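## 4. Recording a Claim in Clukine Desk

This section covers opening a property claim, attaching the contents inventory, and sending the file to an adjuster. It applies to renters and homeowners policies written through Flarberg. Auto claims use a separate form; see Section 6.

### 4.1 Before you start

You need the following:

- The policy number and the name of the first named insured.
- The date the loss was found, if different from the date it happened.
- A user account with the Intake role. Read-only accounts can view a claim but can't save one.

**Note:** If the policy shows a status of Lapsed, do not open a claim. Forward the notice to Underwriting Support, attention Retno Ismail.

### 4.2 Open the claim

1. From the main menu, select **Claims > New > Property**.
2. Enter the policy number and press Tab. The insured's name and mailing address fill in from the policy record.
3. Check the address against the loss location. If they differ, clear **Same as mailing** and type the loss location.
4. Select a cause of loss. Use **Water, sudden** for burst pipes and appliance leaks. Use **Water, other** for seepage, and enter a note.
5. Enter the deductible shown on the declarations page. The field accepts whole dollars only.
6. Select **Save as Draft**. A claim number is assigned.

**Caution:** The claim number can't be reused. If you cancel a draft, the number is retired and shows in the audit report under code 761.

### 4.3 Build the contents inventory

The inventory lists each item the insured is claiming. One line holds one kind of item. A line may carry up to 40 photos, and the description field holds 2000 characters. Text past that limit is dropped when the line is saved, with no warning.

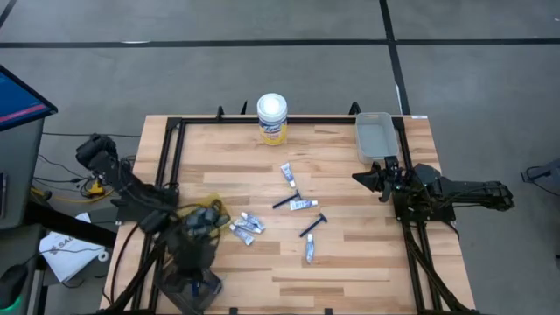 Each line needs a category, a replacement cost, and an age in years. The category sets the depreciation schedule, so choose it by what the item is and ignore the room it was kept in. A wooden table goes under Furniture. A shallow plastic bin goes under Housewares, and a canister of Lysol wipes goes under Consumables, where depreciation is not applied. If the insured doesn't know the age of an item, leave the field blank and check **Age unknown**. Do not enter zero. Zero is read as new.

To add a line:

1. Open the draft and select the **Contents** tab.
2. Select **Add line**.
3. Choose the category.
4. Type a description. Include the maker and model if the insured has them.
5. Enter quantity, age, and replacement cost per unit.
6. Select **Attach** to add receipts or photos.
7. Select **Save line**.

Repeat for each item. Lines can be reordered by dragging the handle at the left. Reordering does not change line numbers on the printed copy.

**Note:** Jewelry, firearms, and cash are subject to special limits in the policy. The system flags these lines but does not reduce the amount. The adjuster applies the limit.

### 4.4 Send the file

1. Select **Check claim**. Missing fields are marked in red.
2. Correct any marked fields and run the check again.
3. Select **Route**. Choose the Bodatby queue for homeowners claims and the Wuisan queue for renters claims.
4. Select **Submit**.

Files submitted after 4:00 p.m. are assigned on the next business day. Once a claim is submitted, the Contents tab is locked. To add an item later, use **Supplement > New**. Each supplement has its own check and its own submit step.

### 4.5 Error messages

| Message | Action |
|---|---|
| 655: Policy not in force on date of loss | Confirm the date with the insured. If it is correct, route to Coverage Review. |
| Duplicate loss | Open the existing claim and compare. Do not override without approval from Radek Slanina. |
| Attachment not readable | Save the file as PDF or JPEG and attach it again. |

If a message is not listed, copy its full text into the claim notes before closing the window. Support can't retrieve it afterward.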